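# Chapter 4: Sorting and Storing Artificial Flowers

A household or a small shop that keeps artificial flowers will handle them many times in a year. Most of the wear on a rose comes from the way it is picked up and put away.

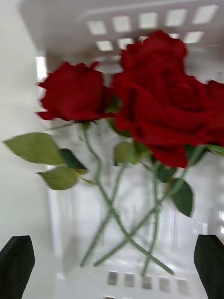

This chapter deals with stemmed flowers kept in baskets and bins. Wreaths and garlands are covered in Chapter 5. By the end you should be able to gather a small bunch, set it in a container so the heads keep their shape, and take out one stem with the rest left in place.

**Words to know**

- *Head*: the bloom, with all its petals.
- *Side branch*: a short piece that leaves the main stem and carries leaves.
- *Crossing*: a point where two stems lie over each other.

## 4.1 Picking up a bunch

Hold the stems, never the heads. Petals that are squeezed together for a long time take a crease, and deep colors such as red show it most. If the stems have crossed, lift the whole bunch first and separate it over a table. Pulling on one stem usually drags a neighbor's leaves along with it.

Bohumila Kadlec, who ran the stockroom at Plallgate, taught new staff to work with bunches of four. Larger bunches went back on the shelf with bent leaves - she kept a box of them to show people.

## 4.2 Choosing a basket

A basket with holes in its walls lets air through and is easy to rinse. Check the inside for rough edges before you use it, as a leaf tip can catch in a hole.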